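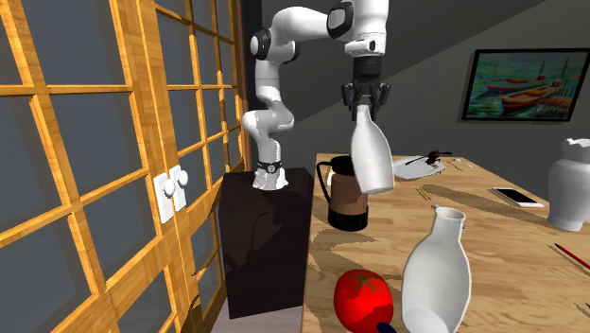

White bottle, brown pitcher.

Filed under: Animation, Voice Acting, Days Out

Print this page | E-mail to a friend

I drove over to Teston on 2nd January for the open day at Hopkin, the dubbing and voice studio, and I still have the parking stub on my dashboard as I type this. If you read this site you already know why I went. Hopkin recorded the English track for Romau, the cartoon about the lighthouse fox, back in 1994, and the place has been on my list ever since I learned it was still in business and still in the same building.

Parking is behind the building, by the way, and the entrance is on the side. I walked around the front twice looking for a door and ended up following a family with two kids in fox ears, who seemed to know where they were going.

They run the tours in groups of 12, because that's how many people you can squeeze into the control room behind Studio A without someone leaning on a fader. Mine was the second of the morning. Our guide was Adanech Gebretsadik, a dialogue editor with eleven seasons of television behind her (she listed them, and I had seen four, which I was pretty proud of). She talks fast and walks faster, and she'd brought her own recordings to play, so there was none of that museum feeling where you're shuffled past a glass case.

We started in Studio A. It's smaller than I'd pictured! One microphone, one music stand with carpet glued to the front so the pages don't rattle, and a screen on the far wall. The booth still has the old gray fabric panels, and Adanech told us to clap our hands in there. You should try it if you ever get the chance — the clap just goes away, like somebody took it out of the air. A little boy in our group did it maybe thirty times and I can't say I blamed him.

Then she ran a scene from the second season of Romau with the dialogue muted. It was the one where the fox argues with the harbor master through the closed door, and it's an odd thing to watch without voices. You notice how little the mouths move. There are five mouth shapes in that whole show, she said, and the actors had to make an argument out of them. She put the English voices back, then took away the music, then took away the footsteps, and by the end I was listening to a man talk to himself in a quiet room. I've owned that episode on tape and on disc and I had never once noticed that the harbor master sighs before he opens the door.

The fun part came next, where anybody who wanted to could have a turn. You stand at the mic, three beeps play in your headphones, and you start talking where the fourth beep would be. It sounds easy. I got the line "You can keep your rotten herring," and I came in early, then late, then so loud that the engineer took off his headphones and rubbed his ear. The lady after me, a retired school nurse from out past the interstate, nailed it on her first try and got a round of applause. I asked if I could buy a copy of my worst take and they laughed and said they'd already erased it. Fair enough.

Upstairs is the foley room, and I could have stayed in there all day. There are trays of gravel and sand set into the floor, a car door bolted to a stand, a whole wall of shoes, and a bathtub with nothing in it but a folded tarp. The fox's footsteps were done with two leather gloves that had paper clips taped to the fingertips. They let us pass those around. One of the clips has been replaced, and Adanech pointed out which one, and told us which episodes have the "new" paw in them. (Season three, from the kite episode on. I went home and checked. She's right, it's a brighter click.)

The tape library is in the basement and you only get to look in from the doorway, since they keep it cold and don't want people breathing in there. Up until 2000 everything the studio made went down to that room on reels, and after that it's all drives and cartridges. The reels look better. The Romau masters have green labels and take up most of one shelf, and a few boxes have coffee rings on them, which made me feel better about the state of my own collection.

Now for the part people have been e-mailing me about. Tresow, the label putting out the new Blu-ray set, had a table in the lobby with finished copies of the box and a running loop of before-and-after clips. I'll be straight with you, I was worried. The first disc release was way too dark, and the colors in the storm episodes turned to mud. The loop I watched had the storm in it and I could see individual gulls. The grain is still there too. They've kept the original stereo track along with a new surround mix, and the person at the table let me put headphones on and flip between them. I liked the stereo better, although the foghorn in the surround mix is something to hear.

A few things I asked about for readers:

The pilot is included, with the different fox voice.

The Christmas special is included, uncut.

The sing-along tape is not, and it sounds like the song rights are a mess.

There's a new commentary on four episodes. They recorded it in Studio A this past November, with two of the original cast and the story editor all sharing a single mic, and the clip I heard was mostly them teasing each other over who kept eating crackers during takes.

The box itself is thicker than it needs to be, and the slipcover was already scuffed on the display copies, so if you're picky about corners, buy it in person. I came home with one and paid full price like everybody else.

Lunch was chili in the break room, by donation, and I got to talking with a couple who'd driven five hours and were turning right around afterward. They met on a Romau message board! He does the fox voice and she does the harbor master, and they did the whole door argument for the chili line without missing a word. The engineer from Studio A stopped with his tray to listen and gave them a thumbs-up on the timing.

I had one small gripe. The schedule taped up in the lobby had the afternoon Q&A starting at half past two, the one on the website said two o'clock, and the website was the one that turned out to be correct. I missed the first chunk of it because I was back upstairs bugging people about the gloves. What I caught was mostly questions on how to get into voice work, and Adanech's advice was to read out loud every single day, to a pet if you have to, and to learn to do it standing up.

They're planning another open day once the roof work is finished, and you sign up through the Hopkin mailing list. Bring a sweater for the basement doorway, and quarters for the parking machine, because the card slot was jammed when I was there.

Print this page | E-mail to a friend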